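PRESS RELEASE

GRITSTEAD TO HOLD ITS FIRST REPAIR SATURDAY, KETTLES WELCOME

Gamage, the hardware shop that has been meaning to modernise since before most of its customers were born, will open its upstairs room in April for Gritstead's first Repair Saturday. Residents are invited to bring one broken household item each, along with a fair account of how it got that way.

Doors open at 10am. Repairs are free, parts are charged at cost, and tea is available to anyone prepared to wait for the kettle, which will be first in the queue.

"We've had 12 people in this month asking for a new toaster when all they needed was a new lever," said Merike Kairys, who runs the shop. "I sold them the toasters, obviously. But I felt bad on the way to the bank."

The day is backed by a grant of £3000 from Tiker, the local lettings firm, which has asked for its name on the banner and has been given a reasonable amount of banner. The money covers tools, insurance and 100 assorted fuses.

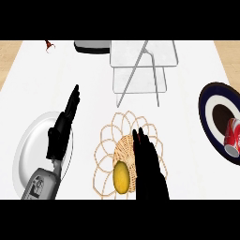 Four repairers have signed up so far. Leonidas Stefanou will take lamps and radios, Sharon Magesa clothing and bags, and Faraji Mussa anything with a wheel. Nélida Insaurralde has put herself down for "miscellaneous" and may come to regret it. Each will work at a broad white table with a good stretch of clear surface, the kind on which a tiny reddish-brown thing near the far side still shows up, and anyone who has dropped a screw on a patterned carpet will see the appeal. Visitors are asked to stay with their item during the repair, partly to learn something and partly so that it goes home again.

Microwaves, petrol mowers and anything currently smoking cannot be accepted. Items too large for the stairs will be looked at in the yard, weather permitting, which in Gritstead is a phrase used mostly for comfort.

No booking is needed. Last items will be taken at 3pm, and unclaimed ones will be put in the shop window until their owners are embarrassed enough to collect them.

Press enquiries: Merike Kairys, at the counter, any morning except delivery days.

ENDS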